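Skalldale Laundry Corner Set

Data card, version 2
Last revised: November 5, 2024
Maintained by the Prilley household textiles group

Summary

The Skalldale set is a collection of still pictures of domestic laundry areas, with labels for fabric items and the places where they lie. It covers washing waiting to be loaded, washing draped over machines and furniture, and washing kept in bags. It was compiled for work on sorting and on estimating how full a laundry area is. Release 2 contains 2,915 pictures from 19 homes. Release 1, issued in September, covered fewer homes and should not be mixed with this one, as the label names have changed.

Contents

Each picture has one label file with the same base name. A label file lists the fabric items, their support (machine, bag, floor, furniture, unknown) and their state (folded, draped, bunched, contained, unknown). An item may carry two states if it is bunched in one part and hanging in another. Colour is recorded as a plain word from a fixed list. Fibre content is not recorded, and should not be inferred from the texture field.

Homes are numbered, not named. In most of the Skalldale homes the laundry area is part of the kitchen or opens directly onto it, so counters, cupboard doors and small appliances are common in the background. These are labelled only as "kitchen, background".

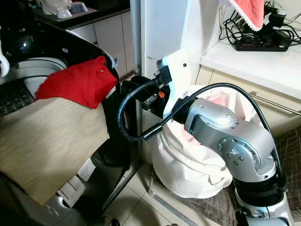 Laundry area, home 7. Red cloth and beige textured cloth over the washing machine; white fabric bag on the floor.

Labelling notes

Cloth over a machine. The support is "machine" even where the cloth hangs down past the front. Where one cloth lies above another, both are listed, upper item first. In the picture for home 7 the red cloth is "bunched" and the beige one is "draped". The machine is labelled "open" if the drum rim can be seen, whatever is lying over the rest of it.

Bags. A fabric bag is one item with the state "contained". Its contents are not estimated from the outline. Anything that pokes out of the opening gets its own entry with support "bag", and if its type cannot be read from the visible part, the type is "unknown". The pinkish item at the top of the white bag is entered in this way. Printing on a bag is marked present or absent and is not transcribed.

Blankets. Blankets are kept apart from laundry unless they are in a bag or on a machine. The dark brown checked blanket in home 7 has support "furniture, unspecified" and is excluded from the load fields.

Textured cloths. Towels, bath mats and heavy throws were separate types in release 1. Labellers at Tekberg disagreed on these too often for the split to be useful, and they are now merged under "textured cloth". The old types can be recovered from the release 1 files, but they have not been checked.

Known problems

Colour words are unreliable for beige, cream and light grey under warm lighting. Seven homes were labelled before the colour list was fixed and have been converted by script. The Sarmiento flats are over-represented in the "contained" state, as bags are the usual storage there.

Top-opening and front-opening machines share a single class. Users who need the distinction will have to add it.

Partly hidden items are labelled only for what can be seen. Item totals per picture are therefore lower bounds and should not be used as load weights or converted to them.

Splits

The training and test parts are divided by home, so no home appears in both. Home 7 is in the training part. Please keep the division as supplied when reporting results.

Changes since release 1

Merged textured cloth types. Added the "open" label for machines. Removed the "clean" and "soiled" fields, which could not be judged from the pictures.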